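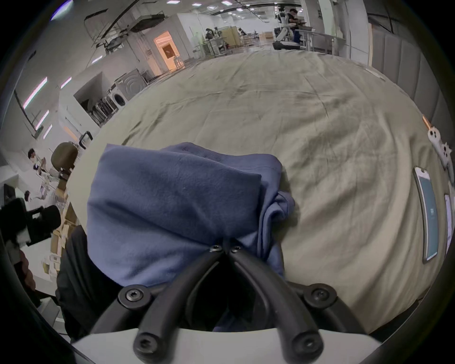 # Week 5: Walls, weaving, and who gets to say "finished"

Hi all. These are my notes from the lecture, tidied up a bit, plus the stuff I ran out of time for (sorry, I talked too long about plaster again). Slides are in the usual folder.

## Where we left off

Last week we looked at paintings made for a building. This week it's textiles made for a building, and my main case is the Fagerlund chapel hangings by Oda Sandberg. I love these things and I'm not going to pretend to be neutral! Go see them if you can. The chapel is open Sunday afternoons and the light is best after three.

Quick background. The architect, Aslak Strand, had drawn a long blank wall on the north side and wanted a fresco there. The wall was damp. Everybody knew it was damp, there are letters going on and on about it, and in the end he wrote to Sandberg and asked if she could weave him something that would hang a hand's width off the surface so air could move behind it. So the commission starts as a fix for a building problem, and I want you to hold on to that when you read the later critics, who talk as if the gap behind the cloth was a poetic idea from day one.

## The cartoon and the loom

A *cartoon* is the full-size drawing the weavers work from. Sandberg's were loose, mostly charcoal, with color notes scribbled in the margins ("warmer," "like wet slate," that kind of thing). She handed them over to the Wevano workshop, where Ylva Wikström ran the looms, and Wikström had to decide what "like wet slate" meant in actual yarn.

She kept a dye book. It has 74 samples pasted in, many with two or three crossed-out recipes next to them, and for me it's the best document we have on the whole project. You can watch her change her mind. There's a gray-green on the fourth page that she tried over and over and then dropped, and it never shows up in the hangings at all.

Terms to know for the quiz:

- **warp**: the threads held tight on the loom
- **weft**: the threads that go across and, in tapestry, carry the picture
- **slit**: the small gap you get where two color areas meet along a warp thread and aren't joined
- **hatching**: blending two colors by weaving little tongues of one into the other

Sandberg asked for the slits to be left open. Wikström sewed up the long ones anyway, because a heavy hanging sags at an open slit. Whose decision counts? We got into this in class and I thought Octavian made a good point: we'd never ask it about a bricklayer. I'm still chewing on that one.

## Money, briefly

The parish paid in three installments. The last one was late, and the final panel came out narrower than the cartoon. Jonatan Myklebust argues in the reading that those two facts are connected. Maybe! His evidence is a yarn bill for 953 skeins, where the earlier estimate was higher, and he builds quite a lot on it. Read his footnotes with a pencil in your hand and see if you're convinced.

## For next time

Read the Myklebust chapter and the short Strand letters (skip the ones on drainage unless you're into that). Then pick one textile made for a particular room, any period, and write me a page on what would change if it moved somewhere else. The Pralonlow curtain is taken, Octavian is doing it.

Bring your page printed out, please. The projector in our room is still acting up and I'd like to pass things around the table.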